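Seit Juli steht bei uns im Nachbarschaftshaus Plandari endlich wieder ein Frühstückstisch, und ich freu mich so, dass ich das hier gleich loswerden muss! Wer den alten kannte, weiß Bescheid: wackelig, voller Kaffeeränder, und an der einen Ecke blieb man immer mit dem Ärmel hängen. Der neue ist aus hellem Holz, und hinten links gibt es ein kleines rundes Loch in der Platte – da kann man ein Kabel durchführen, wenn man denn eins braucht.

Bezahlt wurde alles aus dem Erlös vom Sommerflohmarkt. 977 Euro sind da zusammengekommen, und 200 davon hat allein der Kuchenstand eingebracht (der Rhabarberkuchen war nach einer Stunde weg, ich hab leider kein Stück mehr abbekommen). Der Tisch selbst kommt von der Schreinerei Grallov, die uns beim Preis sehr entgegengekommen ist. Ein bisschen Geld ist noch übrig, davon sollen demnächst Becher und ein ordentliches Brotmesser gekauft werden.

Dahinter hängt jetzt schwarzer Stoff, oben mit Klammern festgemacht. Er wirft zwar ordentlich Falten, aber mir gefällt's, gerade weil die bunten Buchstaben darauf so richtig leuchten. „Fast“ steht in der oberen Reihe, darunter noch größer „UMI“, in Orange, Gelb und Lila. Mein Favorit ist das rosa-weiße a. Einen Toaster mit zwei Schlitzen haben wir auch, weiß und schlicht, mehr braucht es für den Anfang nicht.

Geöffnet ist morgens ab 8 Uhr, der Eingang liegt wie immer auf der Seite vom Zorkonweg. Brot ist da, Marmelade auch, Aufstriche und Käse bringt bitte jeder selbst mit. Wer mag, wirft etwas in die Dose neben der Tür. Untersetzer bitte benutzen, die Platte soll ja eine Weile schön bleiben! Und wer als Letzter geht, wischt einmal drüber und hängt das Handtuch zum Trocknen auf.
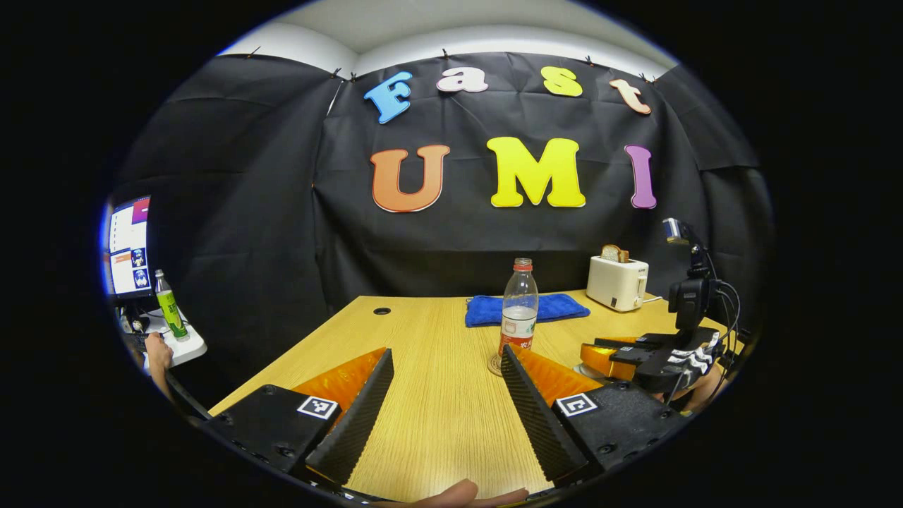

Evdokia Stamatopoulos schreibt dazu: Schöner Tisch, ich komme gern und bringe Feigenmarmelade mit. Aber könnt ihr den Toaster bitte auf mittlerer Stufe lassen? Ich mag mein Brot hell, und zu Hause verstellt ihn mir auch ständig jemand.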